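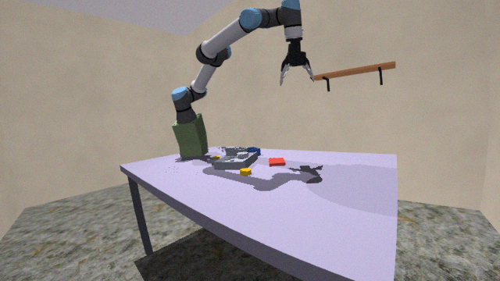
4. Collecting demonstrations

4.1 Two ways of showing the task

Every demonstration in this paper was given by a person, one episode at a time, in the simulated tabletop cell we call Oloveck. We wanted to know how much the way of teaching matters when everything else stays the same, so we built two input modes on top of a single scene and let the same people use both.

In the first mode, which we call hand guiding, the teacher holds a small passive replica of the arm and moves it joint by joint. The simulated arm copies the joint angles directly. In the second mode, remote control, the teacher steers only the gripper with a six-axis puck, and an inverse kinematics solver takes care of the rest of the arm. Both modes run through Stisesura, our recording layer, so the logs share one format and the learner never sees which device was used.

Hand guiding was a joy to watch! People who had never touched a robot started making wide, confident sweeps over the table within a few minutes, and they were quick to find arm postures that the solver would never have picked. The price is paid close to the parts, where a small shake of the hand at the shoulder of the replica grows into a large one at the fingertips. Remote control feels slower and a little stiff at first, but the last stretch of an approach is wonderfully steady.

4.2 Layout and episodes

The arm stands on a green pedestal at one end of a lavender table. A gray fixture sits in front of it, with a flat red block and small yellow parts nearby. We kept the background plain on purpose, and we left the cast shadows switched on. Turning them off makes the image easier to learn from, but teachers told us again and again that they judge height from the shadow of the gripper (this was true in both modes), and we did not want to take that cue away from the person while leaving the camera view in place for the policy.

Teachers began each episode from a raised pose and were free to choose their own path down to the fixture. They could pause whenever they liked. Pauses longer than two seconds were trimmed from the log before training, with the joint state checked on both sides of the cut. 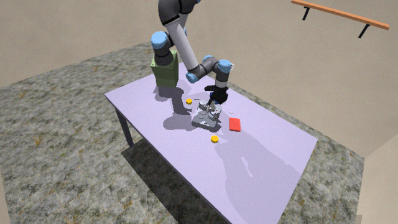

Figure 3. The simulated arm with its gripper over the gray fixture, in the Oloveck cell.

Work near the fixture, as in Figure 3, is where the two modes differ most. The wrist and the gripper can hide a good part of the fixture from view, and a teacher who relies on a single camera ends up guessing. Chak-lun Kuo suggested letting people swing the viewpoint with a foot pedal while both hands stay on the device. We added this in August, after the pilot, and recorded all of the main data with it.

4.3 The resulting data set

The full set holds 2,278 episodes, split between the two modes. We kept failed attempts and marked them as such, and the base policy is trained only on the successful ones. Agreement between two independent labelers on success or failure was 88 percent before discussion. Most of the disagreements came from episodes where a part was released at a slight tilt, and for those we adopted the stricter reading.

We are especially excited about the mixed episodes, in which a teacher used hand guiding for the approach and then switched to remote control near the fixture. The switch is delicate, as the replica and the simulated arm must agree on a pose before control is handed over. Lernura, the small library we wrote for this step, blends the two commands over a short window and refuses the switch if any joint is too far off. The blending weight follows the Shimada schedule described in Appendix B. Teachers picked up the habit quickly, and several asked to do all of their remaining episodes this way. Section 5 trains one policy on each mode alone and one on the mixed episodes, with the network and the training budget held fixed.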